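Tightening up the grabber

So I've spent most of the long break between lunch and the four o'clock cuppa with a hex key between my teeth, and I thought I'd write it up before I forget what I did. Last time I serviced this gripper I wrote nothing down and had to work it all out again from scratch, which was a very silly way to lose an afternoon.

For anyone new here, I look after one hand-held gripper at Tustbridge. It's the sort you carry about and close on things yourself, and it gets used for picking up kitchen gear, over and over, all day long. We bought the linkage kit from Clelter and the fingertips are our own. I've got a little logbook for it, and the rule I made up for myself is a quick look every 200 grasps and a proper strip-down at 2000. We hit the big one in June.

The complaint in the log was "feels mushy". Thanks, team! Mushy could mean anything. I started where I always start, by holding one finger link still and wiggling the other, and there was a good bit of slop on the left side that wasn't there on the right. I marked both outer links with a paint pen on the back so I couldn't swap them by accident (ask me how I learned that one), snipped the ties holding the cable, and pulled the pivots out one at a time onto a tea towel.

Bushings first. They're brass and they wear so slowly you don't notice, then one day you look through the hole and it's a bit of an egg. The left outer one was the culprit. I pressed it out in the bench vice with a socket behind it, and pressed in a new one the same way, going a quarter turn at a time. If it starts to go in crooked, stop and back it out. Don't try to straighten it with the vice, you'll just chew up the bore in the plastic and then you're printing a new link, and that's 8 hours on our machine.

Everything else got a wipe with a dry cloth. No oil! I know, I know, my dad would be horrified. But oil in these joints picks up fluff and crumbs from the bench and makes a lovely grinding paste. Hilde Van Leeuwen, who had this job before me, left a note taped inside the lid of the toolbox that says DRY in capitals, and I've come round to her way of thinking.

Putting it back together is the fiddly part. I do the screws up until they just touch, work the fingers open and shut a few times, then nip each one up a little and work it again. Go too tight and the whole thing goes stiff and your wrist knows about it by morning tea. I got it wrong on the first go and had to back both sides off. Then new cable ties, with enough slack that the cable doesn't pull when the arms swing, and the tails trimmed flush so they don't scratch anyone.

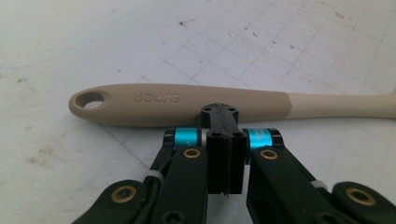
4 min read

With the new ties on, I took it over to the cutting mat to check it against a utensil handle. I like a long handle for this job. You can lay it flat across the mat and bring the fingertip block up to it, and if the block is sitting skewed in its mount you'll spot it against that straight edge well before you'd feel it. The two little screws at the top of the front plates are the ones to fuss over. Mine get a dab of threadlocker, the weak blue sort, and I leave it overnight if I've got the time.

I'm very fond of those turquoise rings, by the way. The first set of collars we had were black like everything else and I was forever dropping them and crawling about under the bench with a torch. Bright ones cost the same and I find them straight away.

After that it's the boring bit, 12 slow closes on the handle and a listen for clicks. I had one click, low down on the right, and it was only a screw I'd forgotten to go back to. Nipped that up and it went away.

I still want to try the Butkienė style washers someone suggested in the comments a while back, the thin slippery ones that go either side of a pivot. If you've used them on printed links, let me know how they wear, and whether you had to shim anything. Kidau was out of stock when I looked -- I'll try again next month.

Logbook's back to zero, the old bushing is in the jar with the others, and I need to order more blue threadlocker.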